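Plimwood work table top, matt brown

Sold by Petkov. Top only, or with the Avo underframe.

The Plimwood top is a large, flat work surface for reading rooms, repair benches and shared workshops. It has a matt brown finish with a faint mottle, so it throws back very little light from overhead lamps and print is easy to read on it. Edges are straight on all sides, and two tops can be pushed together along the long side.
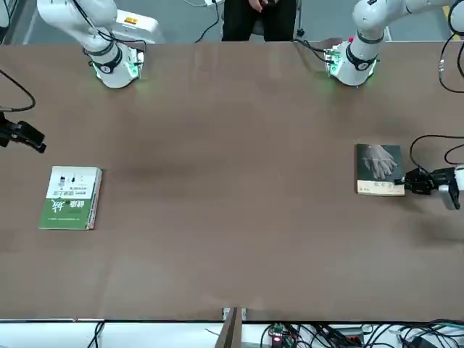 Length is 176 cm. The top comes ready to fit, with 16 fixing points on the underside and a bag of screws to match. Allow two people for lifting it on to the frame. Equipment can be bolted through the surface, but drill from the top side down and use a backing board to stop the underside splitting.

Care
Wipe with a damp cloth and dry straight away. Don't use wax or spray polish, as both leave shiny patches on a matt finish. The surface will mark with use. Smudges and light scuffs show most in the middle, where things get slid about, and spills left standing can leave a dark stain. Most smudges come off with mild soap. Stains that have gone in do not, and we don't recommend sanding - the colour is only on the surface and will not match afterwards.

Heavy books and bound volumes are best lifted across the table. Tape should not be stuck directly to the finish for longer than a day.

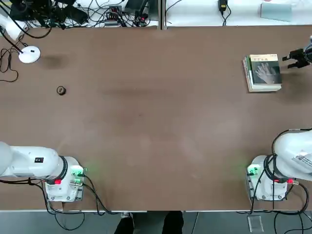
Plimwood top in use, with a book and a roll of tape.

Options
Avo underframe, fixed height, 4 legs
Avo underframe with castors, 2 of them locking
Stemness edge strip, black, cut to length

Delivery is to the ground floor. Orders placed before noon are packed the same day. The next batch of tops is due in September. For odd sizes or larger orders, ask for Ermira Ivanov in the Petkov sales office and have your room measurements to hand, including the width of the narrowest door.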